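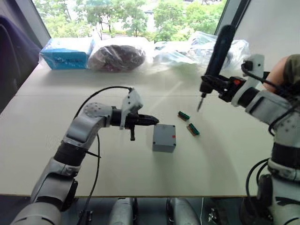 Fig. 1. Small gray enclosure and two green terminal blocks on the bench.

Unit 5 – Fitting Terminal Blocks to a Small Enclosure

Parts are laid out before assembly. Keep the terminal blocks clear of the box until the corner screws have been checked. Each screw head should sit below the surface of the plastic.

Driver settings for the Koten box:
Torque setting – 5
Tighten in diagonal order
Stop at first resistance, then a quarter turn by hand 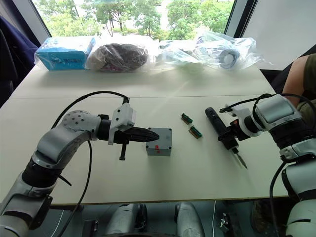 Fig. 2. Enclosure at mid-table, corner screw holes in the lid.

Hold the driver in line with the hole. A tilted bit strips the recess – replace any screw damaged this way. Record the box number on sheet 14 and return spare blocks to the Satley tray.

Reading: Tumico bench manual, p. 274.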